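Hand-guided and remote demonstration

From the Kellineck open reference on robotics and automation

Hand-guided and remote demonstration is a group of methods for teaching a robot a task by having a person carry it out through the robot itself, or through a device shaped like the robot's hand. The movements are recorded along with the camera views and the opening and closing of the fingers, and the recordings are then used to work out how the robot should move on its own. The method is also called programming by demonstration, learning from demonstration or, in older shop-floor usage, lead-through teaching.

It is one of the most appealing ideas in the whole field. A person who has never written a line of code, but who knows how a stubborn cable behaves, can pass some of that skill to a machine in an afternoon.

Background

Early industrial arms were already taught this way. A painter would take hold of the arm, sweep it along the side of a part, and the controller would play the same path back. This worked beautifully for spraying and poorly for almost anything that could shift or bend, as the playback took no notice of where the part was. Later systems added cameras and learned models, so that a set of demonstrations could stand for a task in general and not for a single path through the air.

Methods

Kinesthetic teaching. The operator holds the arm and moves it while the motors carry its weight. Contact forces can be felt directly, which helps with pushing and inserting. The drawback is that the operator's own hands and sleeves tend to get into the camera view.

Leader and follower arms. Two arms with matching joints are linked. The operator moves the leader, and the follower copies it at the workpiece. Most newcomers get the hang of it quickly, and the pleasure of seeing the second arm mirror a small turn of the wrist never quite wears off!

Handheld controllers and headsets. A tracked controller stands in for the gripper. The equipment is cheap and can be used from another room, but depth is harder to judge, and a short delay in the video can make a simple grasp feel clumsy.

Handheld grippers. The operator carries a gripper with a camera attached and no arm at all. Demonstrations can be gathered almost anywhere, although some of the recorded motions may be out of reach for the arm that has to repeat them.

Recording a task

A demonstration is usually stored as a series of time steps, each with one or more camera images, the joint positions and the state of the gripper. A single recording is called an episode. In the Flerine cable-sorting exercise, a teaching set used in several introductory courses, an episode lasts about 35 seconds and the full set holds 300 of them, divided among 17 operators. Students are encouraged to watch the slow and hesitant episodes as well as the smooth ones — there is a lot to learn from how a person recovers after a missed grasp.

Camera placement matters a great deal. A fixed camera shows the layout of the workspace, while a wrist camera keeps the fingertips and the object in close view during the last few inches of an approach. Many setups record both.

Wire harnesses and other flexible parts

Flexible parts are a favorite subject for demonstration. A rigid block can be described by its position and angle, but a bundle of wires takes a new shape every time it is put down. Writing rules for all those shapes is tedious, and a person simply looks and picks a good place to grab.

Mingxuan Pan, in the course notes for the Gajdoš bench kit, suggests that operators settle on a grasping habit before recording begins. If half the team takes a harness by the connector and the other half by the middle of the bundle, the model may aim for a point between the two and close on nothing. The notes favor a grasp near a label or wrap, where the strands are held together, and a slow approach with the fingers straddling the bundle.

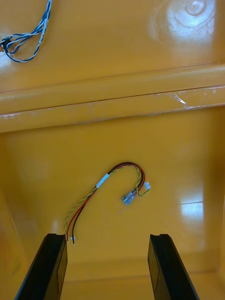 A small wire harness between the open gripper fingers, seen from the wrist camera.

Shiny bins bring a difficulty of their own. Glare moves across the plastic as the arm moves, and a model trained under one lamp may lose track under another. Operators on the Grivlow line of tutorials vary the lighting every 50 episodes for this reason.

Limitations

Demonstrations carry the habits of whoever gave them, including pauses and detours. Small errors can also build up during playback, taking the robot into positions that no operator ever visited. A common remedy is to let the robot try the task while a person stands by with the controls, takes over when it drifts, and adds the correction to the training set.

See also: Teleoperation; Imitation learning; Grasp planning; Wrist camera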